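Cambio de almohadillas en el taller de Godesham

Esta mañana me pasé por el taller de Godesham porque Rattana Prasertsri me había prometido café y, de paso, enseñarme cómo le hacen la puesta a punto a la pinza de mano que usan con la celda de Flutach. El café estaba flojo, pero la visita me gustó mucho (y eso que yo iba para media hora y salí a la hora de comer).

La cosa es que la pinza llevaba 3772 ciclos desde la última revisión y había empezado a soltar piezas pequeñas, sobre todo las arandelas finas. Chang-ho Kong, que lleva el mantenimiento desde enero, me contó que lo primero que mira son las almohadillas. Si la superficie rugosa se llena de pelusa, la pieza resbala y uno se pasa la tarde tocando la fuerza de cierre sin arreglar nada. Él abre los dedos del todo, pone la pinza sobre una superficie clara y revisa una cara y luego la otra, con calma, antes de coger ningún destornillador. 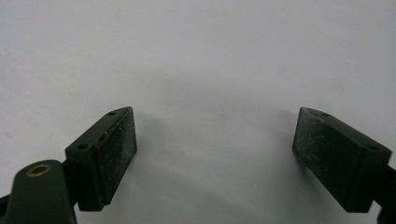

Los dedos de la pinza, abiertos, con motas claras en las dos almohadillas y una pequeña marca rojiza en la izquierda.

Primero va el cepillo seco, después un paño apenas húmedo, y nada de disolvente - Chang-ho lo probó una vez y tuvo que tirar el juego entero. Si después de limpiar la pieza sigue patinando, se cambian las dos almohadillas a la vez, nunca una sola. El repuesto lo sirve Rereck y cuesta 38 euros el par, que a mí me pareció caro y a Rattana también, todo hay que decirlo.

Luego viene la parte que más tiempo se lleva, que es volver a ajustar la apertura. La dejan en 106 milímetros, comprueban que los dos dedos llegan a la vez al centro y hacen 49 cierres seguidos con una arandela de prueba. Le pregunté por qué 49 y me dijo que era lo que ponía en la hoja cuando él llegó. Si se cae una sola, vuelta a empezar. ¡Menuda paciencia!

Rattana quiere que a partir de ahora la limpieza se haga al final de cada turno y que quede apuntada en el cuaderno de la celda, con la inicial de quien la hizo. La segunda pinza la revisan la semana que viene y ya me han dicho que puedo volver. Esta vez llevo yo el café.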